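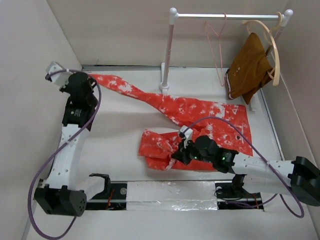
Vernlow Reports New Training Method for Robots That Put Clothes on Hangers

Last updated: Tuesday, 10:15 a.m.

CLANACH – Vernlow, a robotics research company, has released results from Flalora, a method for teaching two-armed robots to hang garments on wire hangers. The system was trained on 1,169 recorded demonstrations, all of them collected on tabletop robot arms at the company's Clanach lab. In tests with shirts and jackets that had not been used in training, it finished the task in two of every three attempts. The company's earlier method, using the same demonstrations, finished one in three.

Hanging a garment is harder for a robot than folding one. The cloth changes shape whenever it is touched, and the hanger, if it is thin wire, can turn in the grip or slide out of it. The robot also has to find an opening in the garment that may be hidden under a fold. Most systems handle this by spreading the garment flat first and then following a fixed set of motions. That works when the garment is a known size and starts in a known position. It does poorly on a garment that has been dropped in a heap.

Flalora does not use a fixed sequence. It treats the job as a series of short grasps, and after each one it makes a new estimate of where the cloth edges and the hanger are. If the estimate is poor, the robot lifts or drags part of the cloth and looks again before going on.

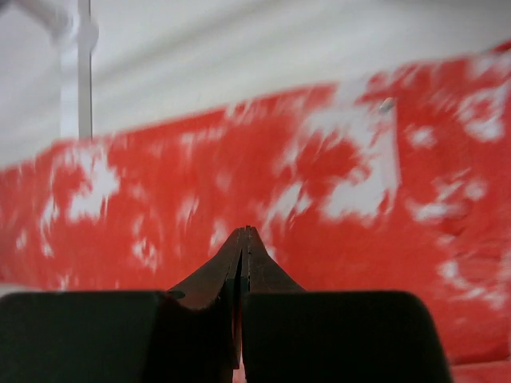 "Most of our failures with the old method came from acting on a stale picture of the cloth," said Parvaneh Ghorbani, who leads the manipulation group at Vernlow. "The arm would go to where the collar had been a moment earlier. We spent a long time trying to predict the cloth better. What helped more was letting the robot stop and check."

The method takes in three camera views: one from each wrist and one fixed view of the whole work area. The wrist views are often blurred when an arm is moving, and the fingers block part of what they see. Earlier versions threw out blurred images. Flalora keeps them and gives them less weight, so that a smeared view of a fabric edge can still tell the controller which way the edge runs. According to the team, this change accounted for much of the gain on patterned fabrics, where printed patches can be mistaken for folds or openings.

Ngọc Lò, a research engineer on the project, built the part of the system that tracks the hanger. Thin wire gives very few pixels to work with, and a bend in the wire can look like a corner of the hanger. The tracker follows the wire as a single connected line and looks for the neck, where the hook and the two arms come together. 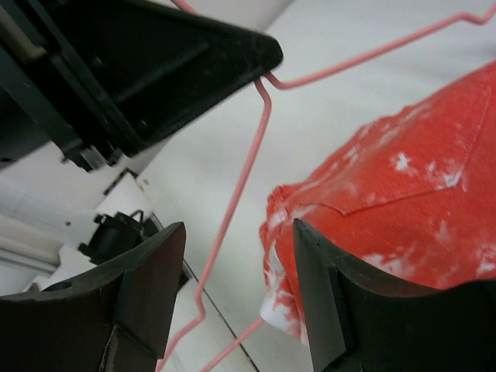 Wrist camera view with the gripper fingers open, a pink wire hanger in the gap between them and a red garment with white blotches to the right.

The neck is the preferred place to grip. Held there, the hanger can be turned to face the garment, and both arms of the hanger stay free to enter the shoulders. Held by one arm, it tends to tip. In the demonstrations, operators were asked to take the neck whenever they could reach it and to regrasp when they could not. Regrasps were left in the training data.

"We did not want only clean runs," said Maxence Brunet, who managed data collection. "If the operator missed the wire, we kept the miss and the recovery. The robot is going to miss too, and it needs to have seen what comes next."

Operators controlled the arms remotely and worked with garments in a range of starting positions, including laid flat, bunched, twisted and partly folded under. Plain, printed and mottled fabrics were included. Hangers were placed on the work surface or on a small rack within reach of the arms.
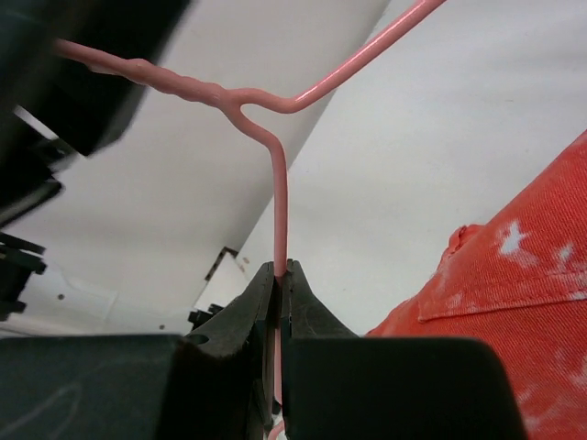

Fingers closed on the neck of the pink hanger, seen from a wrist camera.

The results have limits. All tests were run in the same type of light-colored enclosure used for training, with even lighting. Heavy coats, stretchy knits with narrow necks and hangers with clips were not tested. The most common remaining failure is a half-hung garment, with one shoulder on the hanger and the other caught on the end of the wire. The system is also slower than a person, and Vernlow did not try to improve speed in this round of work.

"A half-hung shirt looks finished from some angles, and the system sometimes stops there," said Thảo Hứa, who ran the evaluation. "We score it as a failure. We are working on a final check that uses both wrist cameras before the robot lets go."

Vernlow plans to repeat the tests on Maillard, its mobile two-armed platform, which will have to work at a closet rail in ordinary room light. That work is scheduled to begin in January. The company will also release the demonstration recordings to university groups on request, along with the scoring rules used in the evaluation.

About Vernlow

Vernlow develops control and perception methods for robots that handle cloth, cable and other flexible materials. Its work is used in laundry, garment sorting and textile recycling research.

Media contact: Catriona Hepburn, Communications, Vernlow, Clanach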